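Staff Boards > Wodow Building > Shared Spaces > Tables and Storage

Print this thread | E-mail this thread

Proposed standard for the shared table in the Kawaguchi Room

T_Hemmin
Shared Spaces Coordinator

Colleagues,

Following the review of shared rooms in December, I have been asked to prepare a written standard for the large table in the Kawaguchi Room. The room is used by several departments, and the present arrangement depends on each group remembering what the last one agreed to. I would like to replace this with one page that can be posted by the door.

The draft reads as follows.

1. Pens, pencils and other writing tools are kept in the black mesh cup. The cup remains on the table at all times.
2. The clear plastic bowl is for small soft items only. Tape, clips and batteries are to be returned to the supply cabinet.
3. The yellow bin is for items in current use that do not belong in the cup or the bowl. It is to be checked at 4:30 p.m. each working day.
4. Drinks are permitted in closed bottles with a screw cap. Open cups and cans remain outside the room.
5. Personal bottles are taken away by their owners at the end of each session.

Item 4 is the one on which I most need comments. The earlier rule, inherited from the Laditz Annex, did not allow any drinks at all. It was not followed, and I see little purpose in posting a rule of that kind a second time. 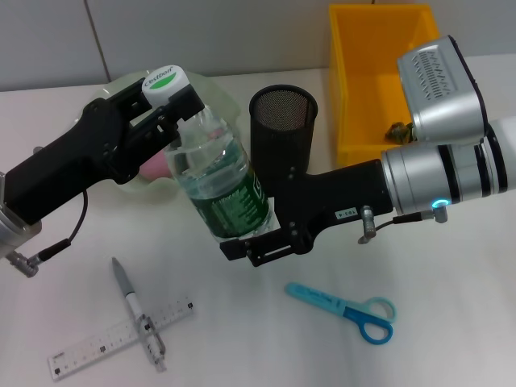
Kawaguchi Room table: capped water bottle, mesh pencil cup, clear bowl and yellow bin.

Please reply in this thread by the end of the month. Departments that do not reply will be taken to have no objection.

Thanakorn Hemmin

----

records_office_2

The Records Office supports items 1, 3 and 5 as drafted.

We do not support item 4. A cap is only useful when it is on, and a bottle has to be opened in order to drink from it. Our staff bring paper files to that table. We lost 13 pages to a spill in the old annex, and the bottle involved in that incident had a screw cap. Our preference is for a small shelf by the door where bottles can be left and collected.

----

mkt_floor3

With respect to the previous reply, sessions in the Kawaguchi Room can run for most of an afternoon. Asking staff to walk to the door each time they would like water is not reasonable, and I expect they would simply bring the bottles back to the table.

I would also ask that the standard say where on the table a bottle may stand. In the photograph the pencil cup is right behind the bottle. If a bottle goes over, the cup goes with it, and then there are pencils on the floor as well. Could bottles be assigned to one end and the cup to the other?

----

T_Hemmin
Shared Spaces Coordinator

Thank you both. On the position of the cup, I agree, and I will add a line placing it beside the yellow bin at the back of the table.

On the shelf, I have asked for a price. The Tralter catalog lists a wall shelf 20 inches wide that would fit beside the light switch. I will report back when I have the figure, but I would not wish to delay the rest of the standard for it.

----

lending_desk

May I raise the bowl. Item 2 says "small soft items only," and I am not certain that staff will know what this means. There is something soft and pink in it in the photograph, and I could not tell you what it is or which department it belongs to. If the bowl is for cleaning cloths, the standard should say cleaning cloths. If it is for the foam pieces used in the training sessions, it should say that.

A bowl with no stated purpose will collect whatever is left over. We had the same experience with a tray at the lending desk, which held 47 separate objects when we finally sorted it, including two sets of keys.

----

T_Hemmin
Shared Spaces Coordinator

That is a fair point. The intention was foam pieces and cloths. I will revise item 2 to name both, and a label can be put on the side of the bowl below the wavy rim, where it will stay legible when the bowl is in use.

A further matter has been raised with me by telephone and should be recorded in the thread. The draft says nothing about the surface of the table or about the long translucent sheet. Two departments have asked whether the sheet should be removed and stored after use, and one has asked whether it may be written on.
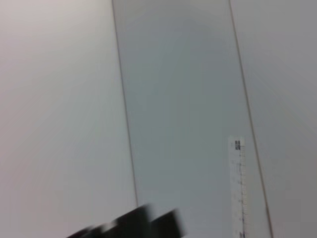
My proposal is a sixth item: "The sheet stays flat. It is not to be written on, folded or used as a cutting surface. It is wiped with a dry cloth by the last group of the day." I am aware that a sheet of this kind is hard to see on a pale surface, and that papers are sometimes slid under it by mistake. If any department has found a satisfactory way of marking the edges, I would be glad to hear of it.

----

records_office_2

A strip of colored tape along each long edge has worked in our own reading area. It should be the removable kind. The first tape we tried left a residue that took two people most of a morning to clean.

We have no objection to the sixth item. We maintain our objection to the fourth.

----

mkt_floor3

I would rather not see tape on the sheet. We lay out printed proofs on that table and a colored line beside a proof affects how the colors are judged. A small mark at each corner would serve the same purpose — and it would be easier to replace.

On item 4, I suggest a compromise. Closed bottles are permitted on the table except when original records are present. The Records Office could put up a card for the duration of its sessions.

----

records_office_2

We could accept the card on a trial basis, provided that it applies to everyone in the room and not only to our own staff. We would like the shelf to be installed before the trial begins.

----

T_Hemmin
Shared Spaces Coordinator

I will circulate a second draft with the following changes: the cup is moved to the back of the table, the contents of the bowl are named, item 4 includes the card, and the sheet is covered by item 6 with corner marks in gray. The shelf has been requested from Tralter. Until the second draft is posted, the existing practice continues.

----

Reader comments (3)

parcel_room: Will the 4:30 p.m. check of the yellow bin be assigned to someone by name? The last check of this kind was assigned to "staff" and did not take place.

lending_desk: The pink item is still unclaimed. It can be collected from us if the owner would write to the lending desk address.

wodow_reception: Please note that bottles left in the room overnight are brought to reception and kept for 2 days. Several are the same brand, Cestbon, with the same green label, and we cannot tell them apart. Kindly write your name on the cap.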